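Kinyua Community Recreation Center
Gallery: Equipment Storage and Activity Room

Introduction

The Kinyua Community Recreation Center keeps its sports and play equipment in shared storage that is open to every registered program. Over the winter the equipment was sorted, checked and placed in new containers. This gallery page records part of that work and sets out how the equipment is now kept. It is intended for program leaders, visiting groups and families who use the activity room.

The page was last updated on 1/2/21. Further entries will be added in April, when the outdoor equipment is brought back into use.

Containers

Small equipment was formerly kept in canvas sacks and cardboard boxes. The sacks were difficult to clean, and leaders often had to empty them onto the floor to find a single item. Clear plastic bins have replaced them for balls, beanbags, cones and jump ropes. The contents can be checked through the sides, and the bins can be wiped down with a damp cloth at the end of a session.

Each kind of equipment has its own bin. Leaders are asked to keep to this arrangement when packing up, even when a session has ended late. Mixed bins take considerable time to sort and may delay the next group.

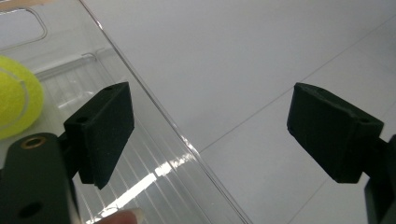
Tennis ball in a clear storage bin, on the pale gray tiled floor.

Tennis balls are used by more groups than any other item in the collection. The Wavgate after-school program uses them for throwing and catching practice, and the Clusau seniors' exercise group uses them for grip and shoulder work. Balls that have lost their bounce are set apart for indoor games and are not returned to the court supply.

Floors

Tiled areas are swept before and after each session. Bins may be placed on the floor during an activity but should stand clear of doorways and walking routes. Bins should be lifted and carried to their place. Dragging them leaves marks on the tile and wears the corners of the plastic.

Leaders who find a cracked or loose tile should report it at the front desk and move the activity to another part of the building until it has been repaired.

Borrowing and Return

Registered groups may borrow up to five bins at a time. Requests should be made at the front desk or by telephone at extension 3849. Equipment is normally lent for seven days, and a longer period can be arranged for tournaments and school vacations.

Before returning a bin, groups are asked to do the following:

Remove leaves, paper and other litter.
Wipe the inside and outside of the bin.
Set aside any damaged item and attach a note with the name of the group.
Return the bin to the shelf bearing the same label.

Groups that need a large quantity of one item, such as balls for a field day, should give at least 20 days' notice. The Center may be able to obtain additional equipment from the Kutusine Sports Hall, with which it has a lending agreement.

Care of Equipment

Felt-covered balls should be dry before they are put away. Balls used outdoors in wet weather may be left on the drying rack beside the rear entrance overnight. Jump ropes are to be coiled and fastened, and beanbags with open seams should be handed in for mending.

Bins must not be used as seats or steps. They are not designed to bear the weight of a person, and the Center cannot lend a replacement during a session.

Donations

The Center accepts equipment in good condition from residents and local clubs. Balls, ropes and soft play items are especially welcome. Helmets and other protective gear cannot be accepted secondhand. Donated items are inspected before they enter the collection, and those that are unsuitable are returned to the donor on request.

Contact

Questions about the collection, or about the use of the activity room, may be addressed to Kibet Biwott, Equipment Coordinator, at the front desk during opening hours. Written requests may be left in the program mailbox. Please include the name of the group, the equipment needed and the dates of use.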